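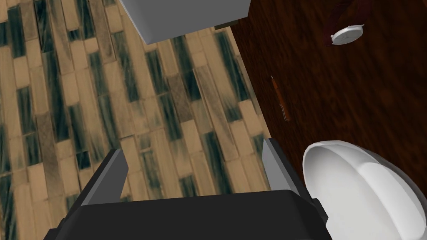
Patterned floor and white bowl

Forum: Floors and Stairs
Topic: Oil or varnish for an old oak floor?

slowsander
Started 15 January 2024

Hello everybody. I have read this forum for a long time, but this is my first topic. English is my second language, so please ask if some sentence is not clear.

We bought an apartment in Urnden in December. In the living room and the hall there is an oak floor, 40 square meters together. The previous owners covered it with carpet and the carpet was glued in the hall. I have removed the carpet and most of the glue. Under it the wood is in better condition than I expected, but there are gray areas near the balcony door and many small scratches.

I got an offer from a company: 3494 for sanding and three coats of varnish, furniture moving not included. This is too much for us this year. So I want to rent the machine and do it myself, and my question is about the finish. My wife prefers oil, she likes when the wood looks dull and natural. I am afraid of the maintenance. We have a dog and we are not people who oil a floor every spring.

The shop recommended Jukeck hard oil or Ezzat water varnish in matte. They cost almost the same for my area. What would you choose, and why?

parquetpat
Moderator, 3494 is not a crazy price if they include filling the gaps. Ask them if it is included. I know you want to do it yourself, but at least you will know what you are comparing with.

For the finish, with a dog I would say varnish. Claws will scratch both, but on varnish you mop and you forget.

grain_and_glue
I don't agree with the moderator. With a dog I would take oil every time. When varnish is scratched through, water goes under it and you get a dark line, and you cannot repair the line without sanding the whole room. With oil you rub the bad place by hand, put a little oil, wait, and wipe. I did our hall like this last winter in one evening.

Also the maintenance is not every spring. In the bedroom I have done nothing for years. In the hall, yes, more often.

parquetpat
You can do that in one evening and you enjoy it. Most people write that they will do it, and then they come here with a gray hall and ask what happened.

slowsander
Thank you both. I must confess that I am probably the second type of person. How do the gray areas behave under oil? Will they stay gray after sanding?

grain_and_glue
It depends how deep the water went. If it is only on the surface, the drum takes it away in the first pass. If you still see gray after the coarse paper, don't continue in that place only, because you will make a hollow and you will feel it with your feet for the rest of your life. Use oxalic acid, with gloves and open windows, and rinse well. Then let it dry properly before the fine sanding. Test it first in the corner behind the door.

attic_window
Can I add something about the rental? Illeck rents the drum and the edge machine as a set, but check the edge machine before you leave the shop. Mine had a bent plate and it made half circles along all the walls. I saw them only when the first coat was on the floor. They gave me back the money for the rental, but the half circles are still there.

slowsander
This is very useful, I would not have known to check. How can I see if the plate is bent?

attic_window
Put it upside down with the plug out, lay a straight ruler over the plate and turn the plate by hand. There should be the same gap everywhere. And buy more paper than they tell you. They take back the packs you didn't open.

slowsander
A small report. I sanded a test piece of one square meter near the balcony, by hand with a small machine, and I put oil on one half and varnish on the other half. I used a 500 ml can of each and most of it is left, so I can make more tests.

After three days I see the following. The oil side is warmer in color and darker than I thought. My wife likes it very much. The varnish side is paler, almost like the raw wood, and I like this one.
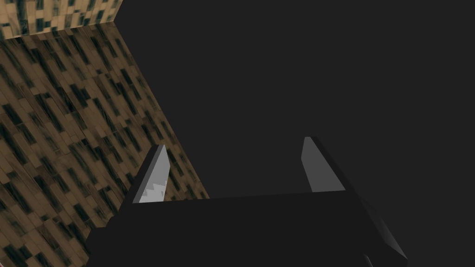
I also dropped some coffee on both halves and left it for one hour. On the varnish there was no mark. On the oil there was a light ring, which went away when I rubbed it with the white pad and a little oil. So both of you were right, in some sense, and the decision is not easier for me.

One more question: the varnish side feels a little rough when I go over it with my hand. Did I do something wrong?

parquetpat
No. Water varnish raises the grain in the first coat, this is normal. You sand lightly between the coats, vacuum, wipe with a damp cloth, and the next coat will be smooth. Did you do one coat or more?

slowsander
Only one. Then this is the explanation, thank you.

grain_and_glue
Three days is too early to judge the oil, by the way. It needs more time to become hard. Repeat the coffee in a few weeks before you decide.

mop_and_bucket
I read the whole topic and I want to say that everyone forgets the smell. We had oil in a small apartment and slept at my parents' place for two nights. And please don't leave the oily cloths in a pile, they can start to burn by themselves. Put them in a metal can with water, with the lid on.

grain_and_glue
Correct about the cloths. About the smell, it depends on the product. The one I used was not bad with the balcony door open, but in winter this is not so pleasant.

attic_window
Why not both? Oil in the living room, varnish in the hall. We have a strip of metal in the doorway and the difference is only visible if you look for it.

parquetpat
In a hall that had glued carpet I would be careful with any finish. If there is glue left in the pores, the oil will not go in and the varnish may not hold. Sand a small piece of the hall and test there too, before you buy the big cans.

slowsander
I had not thought about the glue, and I made my test only near the balcony. I will make a second one in the hall, by the front door, where the glue was thickest.

The idea with two finishes is interesting – my wife gets her oil in the living room and I get a hall that I can mop. The doorway already has a threshold, so we would not need the strip. I have reserved the machines for the end of the month and I will write again when the hall test is dry.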